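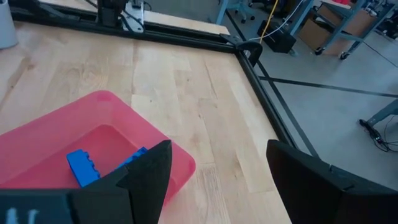

Ticket: Vocals missing in Wudville concert film, Kidach app

Status: Reopened
Opened by: Silvana Fontes
Product: Kidach for TV, rental
Sound: Sokska soundbar

What happens

I rented Wudville, the Cavalcanti concert movie, and for most of the first hour the band has no singer. Drums are fine, bass is fine, the crowd is very fine. The lead vocal is so faint that I can only tell she's singing because her mouth is moving. Then the backstage interviews come on and those are almost silent too.

Your help page says this is "usually a volume setting." I had the volume at 70 and then at 100, and all I got was a louder crowd.

What I tried before writing in

Restarted the app. No change.
Restarted the TV. No change.
Signed out and back in, which your help page seems to think fixes everything. No change.
Played a different concert movie from the same app. Vocals normal.
Played an old musical from another service. Vocals normal.

So I don't believe it's the soundbar, and I'd rather not be told to buy a new cable.

First reply from support (automatic)

Suggested I check the volume and buy a new cable. Ticket closed itself the same evening. I reopened it.

Second reply

A person this time. They asked which audio track I was on. There are two listed, "English" and "English (Concert Mix)." The app had picked Concert Mix by default. I switched to plain English and the voice came back, thin and a little behind the picture. Better than nothing, but I paid for a concert movie and plain English sounds like it was recorded in the parking lot.

They also said the Concert Mix is surround and that my soundbar "may be dropping the center channel." May be? The other concert movie is also listed as surround and it plays fine. I asked whether anyone at Kidach had listened to this one. That question was skipped.

Test on Friday

Unplugged the soundbar completely and used the TV's own speakers. Concert Mix, third song, the slow one with the piano. Still no lead vocal. If the soundbar was dropping the center channel, then my TV is doing it too, and so are my headphones, which I tried next.

After the second chorus, for 50 seconds, the vocal comes in at full strength and then drops out again mid-line. Same spot on every replay. A bad setting at my end would have to be very well timed to do that. I think the file is bad.
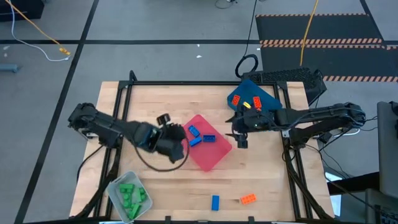

Živko Kneževič: I get the same thing on a different TV with no soundbar at all. Concert Mix, third song, voice comes in after the second chorus and cuts out on the same line. Mine also does it in the encore. The trailer in the app has normal vocals, so somebody has a good copy somewhere.

Reply from Silvana Fontes

Thanks, that helps. I checked the encore and it's dead here too, all eight minutes of it.

Third reply from support

They now say the title has been "sent to the content team" and that a new audio file should be up in July. They offered a rental credit in the meantime. I've taken the credit, but please leave this open until the new file is up and I've heard the third song all the way through. The last time you marked it solved, nothing had changed.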